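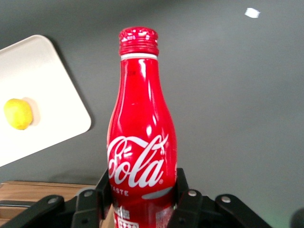 A red Coca-Cola bottle with its cap on.

Journal > Studio Life > Essays

The Case for the Boring Hour

By Ebony Pearce
November 24, 2019

I have been painting for 24 years now, and for a good long stretch of that time I believed in waiting. I thought a picture came to you the way weather does, and that my job was to be standing at the window when it rolled in. I kept brushes clean, I kept a pad by the bed, and I went for a great many walks. What I did not do, at least not on any kind of regular basis, was paint.

So I'd like to put in a word for the dull, scheduled, slightly embarrassing daily hour. I know plenty of artists I admire will disagree with me (a few of them already have, at length, over soup), and I promise I've listened. But I've come down firmly on the other side, and at my age I think I'm allowed to be firm about a thing or two.

My hour is really 55 minutes, because the kettle takes up the rest. It begins before I've looked at mail or spoken to anyone, and it happens in the back room at Ornero, the old shop building where I've rented space since my knees gave up on the attic stairs. I paint on small panels, I use whatever is left on the palette, and when the time is up I stop. Sometimes I stop halfway through a tree. The tree is still there the next morning, and I've found I'm rather glad to see it.

The complaint I hear most often is that this turns art into a chore. Well, yes, a bit! So is feeding people you love, and I've never heard anyone say that a supper cooked on an ordinary Tuesday counts for less than one cooked in a fit of passion. I'd go further and say that a lot of the romance we attach to making things belongs to the people looking at them afterward. They see the finished panel on a clean wall with a little lamp over it. They don't see the morning you spent moving one gray shape a quarter inch to the left and then moving it back, and I don't see why they should have to.

The second complaint is a better one, and I don't want to wave it off. It says that if you paint every day you'll make a lot of bad pictures. I can confirm it. When I got ready for the Usemano show in May, I pulled everything out of the flat files and laid it on the floor in rows, and there were 776 panels. I chose 12. I'd love to tell you the choosing was agony, but it took one afternoon and most of a coffee cake. The rest were fine, or dull, or muddy in the way that happens when you're too stubborn to mix a fresh green. One was so awful I've hung it in the bathroom, and I've grown fond of it.

Still, I look at those 12 and I couldn't tell you which ones came on a good morning. I write the date on the back of every panel, and I do keep a diary, so I went and checked a few. The one with the yellow field, the one people kept going back to at the opening, was made on a day when I wrote down only that the radiator was knocking and I had a sore throat. I had no sense of anything special going on. If I'd waited to feel ready, I'd have spent that morning in bed with a lozenge.

I should say that I came to all this by being scared. A few winters ago I went from October to spring without picking up a brush, and I told everybody I was resting. I was not resting. I was reading catalogs from Gestska and ordering paper I was afraid to use, and every week the paper got a little more expensive-looking on its shelf. A dear friend who runs the Balogun print workshop finally told me to go ruin one sheet a day and leave her alone about it. I ruined a lot of sheets, and by the time the lilacs were out I was working again.

Now, I do know that an hour is a luxury. When my children were small I couldn't have found one with a map, and I get cross when cheerful people in magazines say that anyone can find the time if they care enough. Some years you can't. If ten minutes is what you've got, then draw your shoe for ten minutes, and if it's nothing at all this year, please don't let an essay by a woman with a rented back room make you feel worse. The work will keep.

But if you do have the hour, and you've been saving it for a better mood, I'd gently suggest spending it. Put the chair where you can reach the paints. Leave something unfinished the night before, so you aren't faced with a blank panel first thing. I've got a row of pears waiting for me tomorrow, the third one badly lopsided, and I've already decided to leave it that way until I've had my tea.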